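Soft groceries

The plush food shelf used to be a corner of the baby section, somewhere between the rattles and the bath books. At Ravdale, a toy and homewares shop with a long front window and a noisy heater, it now takes up most of a wall. Yaowalak Boonchu started it with two baskets of felt vegetables one June and has been adding to it ever since.

She sells to parents, mostly, but also to grown-ups who want something silly for the kitchen bench. The stuffed sauce bottle is the one people pick up first. It has a familiar shape and a familiar label, and it weighs next to nothing.

"Hard play food gets thrown," Boonchu says. "A soft bottle gets thrown too, but I don't hear about it from the neighbours."

Her advice to buyers is to look at the stitching before anything else. Printed labels rub away where small hands grip them. Embroidery lasts longer, although it goes fuzzy with washing and the letters lose their sharp corners. She suggests a cool hand wash and drying flat, out of direct sun, as red fabric fades quickly.

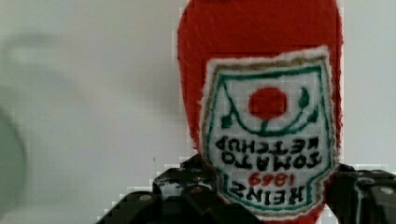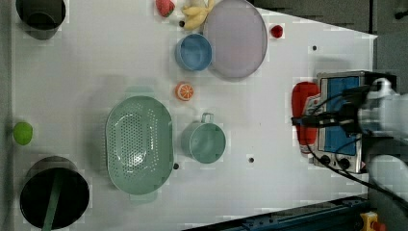
The plush Heinz bottle with its embroidered label, and a play kitchen table laid with toy fruit, a colander and a small stove.

What goes around the soft toys is a matter of taste. Bilal Awwad, who runs the play group at Pliltach, prefers to mix toy food with proper kitchenware. A colander is a favourite there, as are cups and mugs in pale colours, which show up well against bright fruit. He buys a lot of it second-hand and checks the rims for chips.

He also leaves out more plates than food. Children will argue over one strawberry for a whole morning, he says, but they need somewhere to serve it. Oven mitts are popular out of all proportion to their use. Some kids wear one through snack time.

Storage is where the two of them disagree. Boonchu keeps fabric food in drawstring bags, away from anything with a hard edge that might snag it. Awwad puts the lot in one deep tub — pots at the bottom, fruit on top — and lets the children dig. He concedes that the plush pieces come out looking a bit flat.

A play group can hold up to 22 children at Pliltach, and the tub is emptied onto the tables before they arrive. Packing up takes longer. Awwad has the older ones collect by colour, starting with green.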